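Galeria - Plano de aquisição de equipamentos 2023

O Instituto Tangen apresenta nesta página o trabalho que fundamenta a compra de garras robóticas para o seu laboratório de manipulação. O plano, aprovado em janeiro, prevê 9 unidades e 24 licenças de simulação. As propostas da Mullance e da Flatoris encontram-se em avaliação.
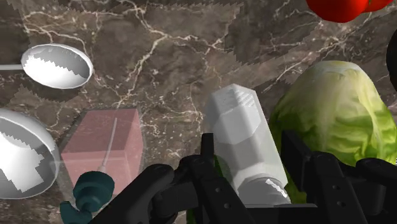 Kalliopi Vukčević

Ensaio em simulação: garra preta junto a um frasco branco hexagonal, sobre bancada de mármore escuro, com uma alface à direita. Objetos de formas tão distintas orientam a definição da abertura mínima exigida no caderno de encargos.

A verba para peças de substituição será fixada após a comparação dos prazos de garantia - 16 meses, no caso da Flatoris. As propostas são recebidas até 1 de junho de 2023.

Comentários

R. Ercombe: O valor das licenças inclui a renovação anual?

Marta L.: Seria útil publicar também os critérios de pontuação.

jpc: Falta o custo da formação dos técnicos.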